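In Defense of the Messy Middle of Dinner

My grandmother never once asked anyone to pass the salt. She stood up, walked around the table, got it herself, and used the trip to steal something off your plate. I think about her every time somebody invites me to one of those meals where everything shows up at once, already arranged, already portioned, and all you have to do is sit there and be grateful.

I don't like those meals. I've tried! I subscribed to Voleo for most of last winter (it comes in a flat carton with everything measured out, down to the little packet of vinegar) and the food was fine. Better than fine, some nights. I paid 124 dollars a month for it and by January I was eating standing up at the counter, reading the back of the recipe card, and going to bed at nine.

What I missed was the stretch of time when dinner is half there. You know the one. The bread is out but the soup isn't. Somebody is looking for the good spoon. One kid has already started on the fruit and you pretend you didn't see it. People wander in and lean on things and tell you about their day, and they tell you more in those ten minutes than they will for the rest of the evening, I swear.

Rania Kamel, who lived upstairs from me for six years, used to call this "the waiting food." She put out olives and whatever else was in the fridge and it was never enough and it was never meant to be. I had some of the best talks of my life over Rania's waiting food, and I couldn't tell you what we ate afterward on any of those nights.
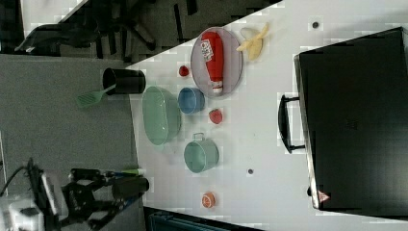 Now, I know what the other side says, because my sister is the other side. She runs a tight ship. Her table is set by five and there is a bowl for the bread and a different bowl for the rolls, and if you put the ketchup down on it in its bottle she will look at you until you take it away again. She says order is how you show people you were expecting them. And I'll give her that one, a little. I've been a guest in houses where I had to move a pile of mail to find my fork, and it does make you wonder if they forgot you were coming.

But there's a lot of room between a pile of mail and two kinds of bread bowl.

Part of the trouble is that we keep being sold stuff to close up that room. Last month I counted the kitchen things on the Brirell website, mostly out of spite, and got to 700 before I quit. There's a tray that holds smaller trays. There's a Gemorby caddy for condiments with a lid on it, so that the mustard can be put away while it's still on the table. Who is that for? I read some of the reviews (there were 2,649 of them and no, I did not read them all) and plenty of people love the thing. One woman bought three. I hope she's happy, I really do, but I'd rather reach across somebody's arm for the mustard and say sorry and have them say oh, you're fine, and did I ever tell you what happened at the dentist.

I quit Voleo in the spring. These days I start cooking too late on purpose — well, half on purpose — and I tell people to come at six when I know we won't eat until seven. They complain. They also come early, and they've started bringing things, cheese mostly, and once a whole melon that we cut up on the lid of a pot.

My sister came over a few weeks ago and lasted maybe five minutes before she started lining up the glasses. I let her. Then she ate a piece of cheese off the cutting board with her fingers and told me she's thinking of going back to school, which she hadn't told anybody, and the rice burned a bit on the bottom while we talked about it.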